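Bench and floor check, Room 201, Eltbridge
February round, done on Friday before the morning got busy

Hello all, it's my turn with the clipboard again. I've put OK, WATCH or FIX against each line and then rambled a bit underneath, as usual.

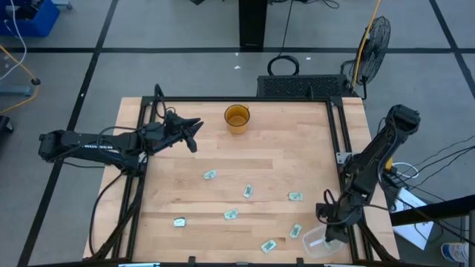
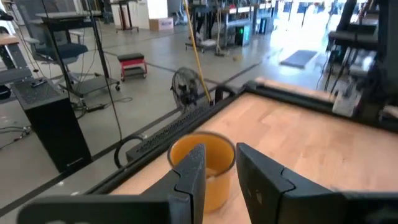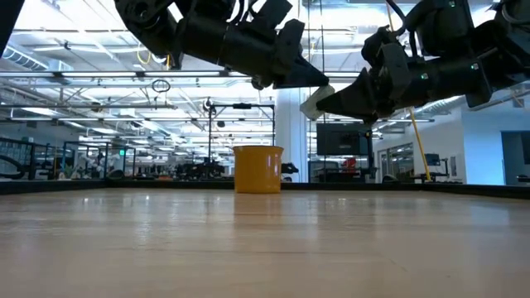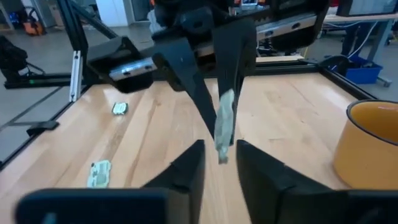
The wooden bench comes up in all four.

Rogério Paiva
Room safety rep, Winditine

1. Bench top — OK
Ran my palm along the strips and found no splinters. I do like this wood! Please keep using the Humis wipes on it and leave the scouring pads by the sink.

2. Yellow cup — WATCH
No chips that I could feel. It's fine on the bench while it's part of the job, but keep it dry, please, and if you fancy a coffee have it in the kitchen (yes, me too).

3. Small packets and the clear container — WATCH
The little green-and-white ones in the last picture are lying straight on the wood. Pop them back in the container when you finish, they're so light that one draught and they're under the cart.

4. Cables on the floor — FIX
My big moan this month. There's a power brick down by the rolling cart with thin cables trailing across the floor, see the second picture. I caught my toe on one — no harm done, but still. I've asked Assunção for 6 clip-down covers.

5. Floor tape — OK
One corner by the door was lifting, so I pressed it back down.

6. Chair and cart — OK
Castors roll freely. Push the chair in when you leave.

7. Lights — OK
All working, no flicker.

8. Extinguisher, tag 510 — OK
Pin in, gauge in the green, nothing stacked in front of it.

9. First aid box — FIX
Out of small plasters again! Whoever takes the last one, please write it on the lid.

Signed off R.P., with items 4 and 9 still open.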